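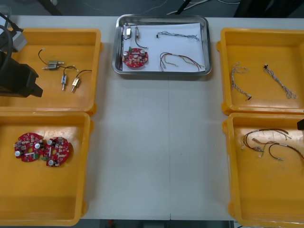

本页收集了读者对 Lurov 方法最常提出的问题。问题来自邮件、代码仓库的讨论区,以及两次线上报告以后的提问。我们按照主题排列,没有按照时间排列。如果您的问题不在这里,请先看页面最后的联系方式。

中文版由 Giang Ông 撰写和维护。中文不是我的母语,如果有的句子读起来不自然,或者术语和国内习惯的说法不同,请告诉我,我会改正。英文版和中文版有差别的时候,以论文正文为准。

## 一、关于这项工作

### Lurov 是什么?

Lurov 是一种让双臂机器人完成“配套”(kitting)工作的方法。配套的意思是:从几个料盘里按照清单取出零件,放到一个共同的托盘里,组成一套。装配工人拿到这个托盘以后,就可以直接开始装配。

方法的中心想法用一句话可以说明:机器人在远处只决定“去哪个料盘取哪一类零件”,等到夹爪接近料盘以后,再由腕部相机决定“取哪一个、从哪里取”。我们把后一个决定叫做“推迟的选择”。论文里面的英文是 late commitment,有读者建议翻译成“延迟承诺”,我觉得这个翻译准确,但是在中文里不太容易理解,所以本页使用“推迟的选择”。

### Plaltby、Iven、Kwan 和 Lurov 这几个名字有什么关系?

很多人问过这个问题,我们也承认名字太多。

- **Plaltby** 是我们实验室的名字。
- **Iven** 是数据集,包含训练用的全部示范。
- **Kwan** 是我们用来比较的基线方法,也是我们组以前的工作。它在动作开始以前就选定零件和抓取点,中途不改变。
- **Lurov** 是现在这个方法。

Kwan 和 Lurov 使用相同的机器人、相同的夹爪、相同的训练数据。它们的区别只在于什么时候选择具体的零件。

### 为什么研究配套?这个问题不是已经解决了吗?

如果每个零件都有固定的槽位,确实已经有很好的办法,不需要学习。我们关心的是另外一种情况:同一类零件随便放在一个浅盘里,可以互相重叠,线束可以互相缠绕,而且工人每次补料以后的样子都不同。小批量生产的车间经常是这样。给每一种零件设计专用的槽位,费用不高,但是时间很长,零件改版以后还要重新做。

配套还有一个对研究有用的特点,就是一次任务里会出现性质很不一样的零件。硬的、软的、平的、带着软线的,都要用同一个夹爪来取。如果方法只适合其中一类,马上就会看出来。

### 这个方法可以用在装箱或者拆垛上吗?

我们没有试过。方法里面没有针对配套的特别假设,但是有一个条件:腕部相机在接近的最后阶段必须能看见零件。深的箱子里面光线和视角都不好,这个条件可能不满足。

## 二、任务和零件

### 一套零件包括什么?

论文里的标准清单是:

| 零件 | 数量 | 料盘 |
|---|---|---|
| 小型电磁阀 | 两只 | 左侧,远端 |
| 红色电路板 | 一块 | 左侧,近端 |
| 灰色编织线束 | 一根 | 右侧,远端 |
| 彩色线束 | 一根 | 右侧,近端 |

“远”和“近”以固定相机画面的上方和下方来说。四个料盘是橙色塑料的,分成左右两列。共同的托盘是不锈钢的,里面铺一张白纸,放在两列料盘之间靠远端的位置。左臂负责左边的两个料盘,右臂负责右边的两个料盘,两只手臂都可以把零件放到不锈钢托盘里。

### 为什么不锈钢托盘里要铺白纸?

为了减少反光。没有白纸的时候,固定相机会在托盘底部看到手臂和灯的倒影,清点模块有时候把倒影当成零件。普通的打印纸就可以。纸的边缘如果翘起来,会挡住线束的末端,请压平。

### 料盘里每类零件放多少?

没有固定的数量。每次开始以前,操作人员随意放入几个零件,只要求不少于清单需要的数量。我们特别要求操作人员不要整理。两块电路板互相压着,或者几根线束绞在一起,都是允许的。

### 这些零件当中哪一类最难?

这取决于“难”是什么意思。

如果问的是“能不能夹起来”,电磁阀最难。它的体积小,两根引线是软的,夹指如果夹到引线而没有夹到阀体,零件在移动时会转动,然后从夹指中间滑出去。

如果问的是“会不会多拿”,彩色线束最难。几根线束的末端互相穿过,提起一根的时候,另外一根常常一起上来。

如果问的是“会不会损坏”,电路板需要最小心。板上有较高的圆柱形电容和白色的接插件,夹指不可以压在它们上面。板的外形又不是规则的矩形,边缘有凹口和圆弧,所以用外接矩形来计算抓取点的办法在这里不好用。

### 为什么不用吸盘取电路板?

电路板上元件很密,能够放吸盘的平面很少,而且中间有比较大的开孔。更重要的原因是我们希望四类零件使用同一种夹爪。换工具需要时间,也会让实验的结果更难解释。在真实的产线上,如果您只取电路板,我建议您先考虑其他的末端工具。

## 三、方法

### 从开始到结束,系统怎样工作?

一个循环分成下面几步:

1. **清点。** 固定相机看不锈钢托盘,清点模块判断清单里哪些零件已经有了,哪些还缺。
2. **分配。** 系统选择一类缺少的零件,交给负责那个料盘的手臂。
3. **接近。** 手臂移动到料盘上方一个预先设定的姿态。这一步不用学习,是普通的轨迹规划。
4. **选择。** 腕部相机取一帧图像,选择网络给出一个具体的零件和一个抓取姿态。
5. **下降和修正。** 手臂下降,同时选择网络继续运行。如果新的结果比旧的明显更好,系统可以换到另一个零件。
6. **抓取或者分离。** 如果零件可以安全地夹起,就夹起。如果不能,就做一个分离动作,然后回到第 4 步。
7. **放置。** 把零件放到不锈钢托盘里的空位,再回到第 1 步。

两只手臂可以同时做第 3 步到第 6 步。放置的时候只允许一只手臂进入托盘上方的区域,另一只在外面等待。

### “推迟的选择”究竟推迟到什么时候?

推迟到夹指的尖端到达料盘边缘的高度为止。在这个高度以上,系统可以更换目标。在这个高度以下,目标不再改变,只允许小的位置修正。

我们试过不设这个界限,让系统一直可以改变主意。结果不好:夹爪在两个很相似的零件上方来回移动,像是犹豫的人。两块重叠的电路板最容易引起这个现象,因为它们看起来几乎一样,网络给它们的分数也很接近。现在的版本除了高度界限以外,还要求新目标的分数超过旧目标一定的差值。这个差值在配置文件里叫 `switch_margin`,默认值对我们的四类零件都可以用。

### 腕部相机看到的图像是什么样子?

夹指始终在画面里,从下边伸进来。料盘占据了画面的大部分,所以网络看到的背景几乎都是料盘的颜色。下面是一帧在电路板料盘里的图像。
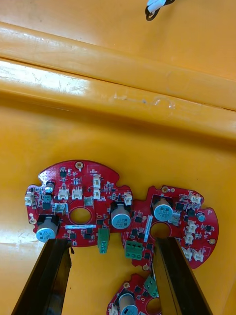 *腕部相机视角:黄橙色塑料面上的三块红色电路板,右侧夹指的尖端伸入中间那块板的圆孔。*

### 为什么不把夹指从图像里去掉?

早期的版本用遮罩把夹指盖住,因为我们担心网络只学会看夹指的位置。后来我们发现,保留夹指的网络在最后的下降阶段更准确。夹指给了网络一个尺度参考,也让它能够看到夹指和零件边缘之间还有多少空隙。对于有孔的零件,这一点尤其有用,因为一根夹指在孔里、一根夹指在外边缘,是一种很稳定的夹法。

遮罩版本的代码仍然保留,参数是 `mask_fingers`。我们不推荐使用。

### 网络怎么知道哪一块板在上面?

没有专门的模块来估计上下顺序。选择网络的输出包括每个候选零件的“可取性”分数,训练时的标签来自示范:操作人员先取的零件是正例,同一时刻没有被取的零件作为弱的负例。因为操作人员通常先取上面的,网络间接地学到了遮挡的线索,例如轮廓是否完整,边缘旁边有没有阴影。

这个做法有一个弱点。如果两块板并排放着而且只重叠很少,操作人员有时候先取下面的那一块,从旁边抽出来。这样的示范让标签变得不一致。我们没有把它们删除,因为抽出来也是正确的做法。

### “分离动作”有哪些?

一共有三种:

- **推开。** 夹指闭合,从侧面轻推一个零件,让它离开旁边的零件。
- **抖动。** 夹住以后提起很小的高度,左右移动几次,让缠在一起的另一根线束落下。
- **放回。** 夹住以后发现拿了不止一个零件,就在料盘里较空的位置放下,重新选择。

推开主要用在电路板和电磁阀上,抖动只用在线束上。对电路板禁止抖动。

动作的种类由一个小的分类器决定,它和选择网络共用图像特征。推开的方向和距离由网络给出,抖动的幅度是固定的。

### 为什么推电路板是安全的?板上的元件不会损坏吗?

推的时候夹指只接触板的边缘,高度控制在料盘底面附近,并且限制了力。我们在实验中使用的是已经报废的电路板,只作为几何和外观的样品,没有通电测试。所以我不能说这种操作对可用的电路板没有影响。静电防护也不在我们的研究范围里。如果您要处理真正的产品,请和您的工艺人员讨论。

### 系统使用深度图像吗?

固定相机使用,腕部相机不使用。腕部相机离零件很近,我们手里的深度相机在这个距离上不能工作。高度信息来自机器人的运动学和料盘底面的标定。

料盘的底不是完全平的,塑料上有模压的台阶。标定的时候请在平的区域取点,不要取在台阶上。有一位读者的抓取高度总是偏高,后来查出来就是这个原因。

### 清点模块怎样处理线束?线束的形状每次都不同。

清点模块不比较形状。它对托盘图像做分割,每一块分割区域得到一个类别,然后系统把“放置之前”和“放置之后”的两帧图像相减,检查新增加的区域是不是一个预期类别的零件。灰色编织线束的纹理比较特别,识别很可靠。彩色线束的末端会散开成几根单独的导线,分割有时候把它分成两块,所以我们加入了一条合并规则:距离很近、类别相同、并且在同一次放置以后出现的区域,看作一个零件。

这条规则有一个明显的漏洞。如果机器人一次放下两根缠在一起的彩色线束,合并规则会把它们看作一根。关于这类错误,请看下面“结果”部分。

### 系统里有语言模型吗?

没有。清单是一个普通的文本文件,每行一个类别和一个数量。我们知道现在很多工作用自然语言来描述任务,但是配套的清单在工厂里本来就是表格,我们没有看到改成句子的好处。

## 四、数据

### Iven 数据集有多大?

Iven 包含 3,181 条示范。一条示范的定义是:从手臂离开等待姿态开始,到一个零件放进不锈钢托盘为止。中间的分离动作也包括在同一条示范里,不单独计算。

### 示范是怎么采集的?

通过遥操作。操作人员移动一对小的主动臂,机器人的两只手臂跟随。操作人员可以直接看工作台,也可以看腕部相机的画面。我们请他们在夹取的最后阶段尽量看画面,这样他们的决定和网络能看到的信息比较一致。

这个要求在刚开始的时候让操作人员不习惯,很多人更愿意直接看零件。经过一段练习以后,大部分人可以接受。我们没有强制,也没有记录每条示范里操作人员究竟看了哪里,这是数据集的一个缺点。

### 数据里有失败的示范吗?

有。夹空、滑落以后再取、拿了两个然后放回去,这些都保留了。我们只删除了两种:通信中断的,和操作人员自己要求删除的。

保留失败和恢复的过程很重要。我们做过一个对比,只用一次就成功的示范来训练,得到的模型在顺利的时候动作更干净,但是在第一次夹空以后常常不知道做什么,停在料盘上方不动。

### 四类零件的示范数量一样吗?

不一样。线束的示范比较多,因为它们的形状变化大。准确的分布在数据集的说明文件里,每一条示范都有类别标签和手臂标签,您可以自己统计。

### 数据包含哪些信号?

- 固定相机的彩色图像和深度图像
- 左右两个腕部相机的彩色图像
- 两只手臂的关节位置和速度
- 夹爪的开口和电流
- 主动臂的关节位置
- 动作阶段的标注(接近、下降、抓取、分离、放置)

动作阶段的标注是半自动的:先由程序根据夹爪开口和高度切分,再由人检查。分离和抓取之间的界限有时候不清楚,特别是“夹住,提起一点,放回”这种情况。标注规则写在说明文件的附录里。

### 图像里的时间同步准确吗?

关节信号和腕部图像之间的同步比较好。固定相机使用另外的时钟,会有小的偏移,我们在每一段记录的开头提供了偏移的估计。如果您的方法需要把固定相机和腕部相机逐帧对应,请务必使用这个估计值。在我们自己的方法里,固定相机只用于清点,手臂那时已经离开托盘,所以小的偏移没有影响。

### 如果我增加一种新的零件,需要多少示范?

在论文的扩展实验里,我们拿掉一类零件训练模型,然后用这一类的 35 条示范来微调。微调以后的模型可以用,但是对彩色线束来说,它的分离动作比用全部数据训练的模型要弱,常常选择重新夹取,很少主动抖动。

如果新零件是刚性的,而且和已有的零件大小接近,我认为可以从这个数量开始。如果是柔软的,请准备更多。采集的时候,多样的摆放比数量更重要。每采集一条就把料盘里的零件重新弄乱,比连续取完一盘要好。

## 五、结果

### 主要的结果是什么?

我们让 Lurov 连续配了 127 套零件,每套按照上面的标准清单。其中 22 套没有正确完成,其余的都正确。“正确”的定义是:系统自己宣布完成,托盘里的零件和清单完全一致,并且过程中没有人干预。

### 那 22 套是怎么失败的?

按照出现的多少,从多到少是:

1. **多放了一根彩色线束。** 两根缠在一起,抖动没有分开,清点模块又因为合并规则没有发现。
2. **电磁阀掉在料盘外面。** 夹到引线,移动时滑落。系统知道夹空了,会再取一只,但是我们的规则把掉在桌面上的零件算作失败。
3. **停止不动。** 系统多次尝试以后达到时间上限。
4. **电路板放在托盘的边沿上。** 托盘里已经有太多东西,放置模块选的空位太靠边。

第一种失败我认为是最严重的,因为系统自己不知道它错了。后面三种,系统或者操作人员很容易看到。

### 和 Kwan 相比提高在哪里?

提高主要来自左侧的两个料盘,也就是电磁阀和电路板。对于灰色编织线束,两种方法差别很小。灰色线束又粗又显眼,从远处选和从近处选没有很大不同。

对于电路板,Kwan 的典型错误是:从固定相机的角度选定抓取点,到达以后才发现旁边那块板压着这个位置,可是它没有办法改变选择,只能夹下去,然后因为力的限制停止。Lurov 在这种时候会换一块板,或者先推开。

### 是不是因为 Kwan 没有腕部相机,所以比较不公平?

这是审稿人也提过的问题。Kwan 在比较实验中有腕部相机,用来做下降阶段的位置修正。它的限制是不能更换零件和抓取方式。所以两种方法得到的图像完全相同。

我们另外做了一个中间的版本:可以在近处选择零件,但是只选一次,下降过程中不再更新。它的表现在 Kwan 和 Lurov 之间,比较接近 Lurov。也就是说,大部分的好处来自“在近处选”,小部分来自“继续更新”。如果您的计算资源不多,这个中间版本是一个合理的选择。

### 速度怎么样?

比熟练的工人慢很多。我们没有优化速度,接近和放置的轨迹都很保守。论文的补充材料给出了每一步的时间。最花时间的一步是线束的分离,因为抖动以后要等线束停止摆动,才能重新取图像判断。

有一些读者希望我们给出一个“相当于人工百分之多少”的数字。我不愿意给。工人在配套的时候同时做很多别的事情,例如检查外观、发现错料,这些我们的系统都不做。

### 光线改变以后还能工作吗?

有限度地能。料盘的塑料有光泽,腕部的灯在模压台阶的边缘上会产生很亮的反光。训练数据里有这样的反光,所以网络不太受影响。如果换成另一种方向的光,例如从窗户来的低角度阳光,电磁阀的抓取会变差。银色的阀体在强光下和反光很像,金色的好一些。

### 换一种颜色的料盘会怎么样?

我们试过把一个橙色料盘换成灰色的,不重新训练。电路板几乎没有变化,灰色编织线束明显变差,原因很容易想到。加入颜色扰动来训练可以补回一部分。仓库里的训练脚本默认打开颜色扰动,但是论文里的主要结果是没有打开的时候得到的。复现主要结果时请关掉它。

### 料盘旧了,有划痕,会影响吗?

没有看到影响。我们的料盘本身就有不少划痕和磨白的地方,网络从一开始看到的就是这样的背景。反过来的情况我倒是不确定:如果您用全新的、非常光滑的料盘,反光可能更强。请先取一些图像看看。

## 六、复现

### 需要什么样的机器人?

两只手臂,平行夹爪,夹指要长而且薄。手臂的品牌不重要,我们提供的接口只需要关节位置控制。夹指的长度有实际意义:如果太短,夹爪的本体会先碰到料盘的边缘,取不到靠边的零件。

### 两只手臂必须像你们那样放在左右两边吗?

建议这样,因为数据就是这样采集的。如果您的手臂从上方吊装,腕部相机在接近时的角度会不一样,选择网络需要重新微调。

### 工作台有什么要求?

平的、浅色的、不反光的台面就可以。我们的工作台由两块台面拼成,中间有一条缝,我们在标定脚本里利用这条缝作为左右工作区的分界线。如果您的台面没有缝,用一条细的胶带代替,或者在配置文件里直接写分界线的位置。

### 料盘的位置要多准确?

每次开始以前,程序会用固定相机找到四个料盘的外轮廓,所以不需要用夹具固定。移动一点没有问题。旋转比较大的时候,接近姿态可能让夹爪的方向和料盘的边平行得不好,靠近角落的零件会变得难取。

请保证不锈钢托盘和橙色料盘之间有足够的距离。放得太近的时候,手臂在放置时线束的尾部会拖过料盘,把别的零件带出来。

### 训练需要多少计算资源?

选择网络不大,一张普通的工作站显卡可以完成训练,通常是晚上开始,早上结束。内存需要大一些,因为图像缓存默认全部读入内存。如果内存不够,请设置 `lazy_load: true`,速度会慢。

### 我运行以后,夹爪总是偏向一侧,是什么原因?

请按下面的次序检查:

1. 腕部相机的支架有没有松动。
2. 手眼标定之后有没有更换过夹指。
3. 左右两个相机的编号有没有弄反。
4. 料盘底面的高度标定是不是取在台阶上。

第三种情况比您想的更常见。相机弄反以后系统不会报错,两只手臂都会运动,只是动作看起来很奇怪。

### 我的系统在两块电路板之间来回移动,怎么办?

先增大 `switch_margin`。如果没有改善,请看一下选择网络的分数图。两块板的分数都很低的时候,说明网络认为都不适合直接夹取,这时应该进入分离动作。没有进入的话,检查 `separate_threshold` 是不是设得太低。

### 分离动作把零件推出了料盘,怎么办?

推开的方向由网络决定,但是有一个简单的安全检查:终点必须在料盘轮廓以内。轮廓来自开始时的检测。如果在运行过程中有人移动了料盘,检查就失去作用。补料以后,请按重新检测的按钮,或者调用 `redetect_trays()`。

### 可以在运行中补料吗?

可以,但是要先暂停。暂停以后两只手臂会回到等待姿态。我们的实验里每一套完成以后才补料,没有在一套的中间补过。

### 有没有仿真环境?

只有刚性零件的。线束的仿真我们做了几个月,效果不能让我们满意,最后没有公开。仿真里的电路板用了简化的外形,有边缘的凹口和中间的孔,没有小元件。它可以用来检查程序的流程,不适合用来训练选择网络。

## 七、许可、引用和联系

### 代码和数据可以用于商业目的吗?

代码可以。Iven 数据集目前只允许用于研究。电路板和线束是合作方提供的,他们同意我们公开图像,但是不同意把图像用在商业产品的训练中。如果您的情况不清楚是否属于研究,请写信询问。

### 可以得到零件的型号或者购买渠道吗?

电磁阀和线束可以用市场上相似的产品代替,尺寸范围在说明文件里。电路板的型号我们不能公开。几位读者用自己的旧电路板做了实验,效果和我们的接近,只要外形不规则并且有较高的元件,就能遇到相同的困难。

### 以后有什么计划?

首先是清点模块。现在它只看图像,我们想加入放置时夹爪的电流和手臂的负载变化,用来发现多拿的线束。一根线束很轻,这个信号很弱,所以也可能不成功。

第二是让两只手臂合作分开缠绕的线束,一只按住,另一只提起。硬件上没有障碍,但是现在的示范里几乎没有这样的动作,需要重新采集。

我们不计划增加更多的零件种类。四类零件的问题还没有完全解决。

### 发现论文和代码不一致,应该相信哪一个?

已知的不一致有两处。论文里写抖动以后等待固定的时间,代码里是等到连续两帧图像的差别足够小。论文的图里放置顺序是先左后右,代码里是哪只手臂先准备好就先放。两处都以代码为准,结果是用代码得到的。

其他的不一致请报告给我们。

### 怎样联系你们?

技术问题请在代码仓库的讨论区提出,用中文、英文或者越南文都可以。提问的时候请附上配置文件、一帧固定相机的图像和一帧出问题的腕部图像。只有文字的描述,我们很难判断原因。

每个星期四下午,Giang Ông 会集中回复讨论区的问题。关于数据许可的事情请使用仓库首页上的邮箱,标题里写上“Iven”。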